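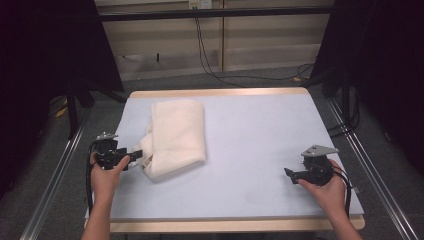 *Bethel Woldemariam*

I watched Clavila a second time last night, mainly to check the running time of its middle section. The film is 94 minutes long and the middle section takes up more of that than I remembered. It covers one evening in the apartment of a retired ferry clerk, Ki, who has let a stranger in to use the telephone and can't find a polite way to get her out again.

The director, Ye-rin Song, shoots the apartment from 2 positions. One is beside the refrigerator and the other is in the hallway at shoulder height. Cuts between them fall only when a door opens or closes. On first viewing I took this for a budget limit. On second viewing I noticed that the rule is dropped once, when Ki reads the letter, and the cut comes in silence with both doors shut.

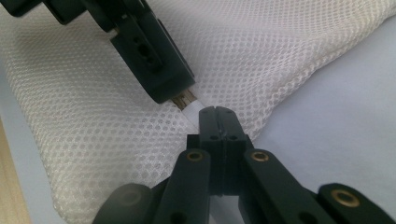

Clumbridge, Tuesday, March 8, 2022

The sound mix deserves a note. The stranger's voice is recorded close, with very little room in it, while Ki's lines carry the full echo of the kitchen. The levels even out slowly until they match in the last conversation. I had the volume too low to hear this in December.

I have one complaint. The subtitles on the Zilaris disc run a little ahead of the dialogue from minute 85 onward, so the stranger's answer about her brother can be read before Ki has finished asking. The fault is on both my players.
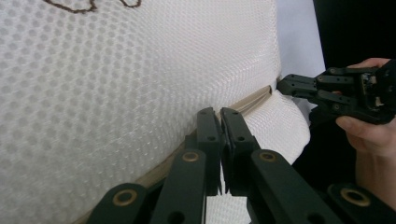
It does the most damage at minute 89, where the pause before the answer is the whole point of the shot. Turning the subtitles off for that exchange helps if you already know what is said. The theatrical print I saw had the timing right, and the translation was the same apart from the final line, which the disc gives as "Stay, then" and the print gave as "You can stay."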